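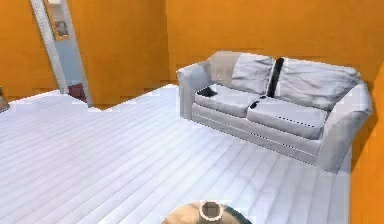
Gray sofa, orange walls, pale floor.

So I've been learning to do nothing on my evenings off, and I'm terrible at it! I started in December, when my friend Irena Borkowska told me I hadn't sat through a whole album since we were in college. She was right (she usually is, which is annoying). I put music on while I cook, while I fold laundry, while I answer emails, and then I couldn't tell you a single song that played.

The rule is 30 minutes, phone in the other room, one record from start to... well, as far as I get. The first week I got up 2 times to check on soup that was perfectly fine. Now I'm up to full sides – and some nights I even flip it over and keep going.

My favorite so far is a piano record by Sławomir Żak that I picked up at Tolla, the little shop by the bus station. There's a slow one near the end where you can hear him breathe before the last part. I must have played it a dozen times while chopping onions and missed that completely.

Next up is a box of old jazz from my uncle. If you have a good quiet record to suggest, leave it in the comments!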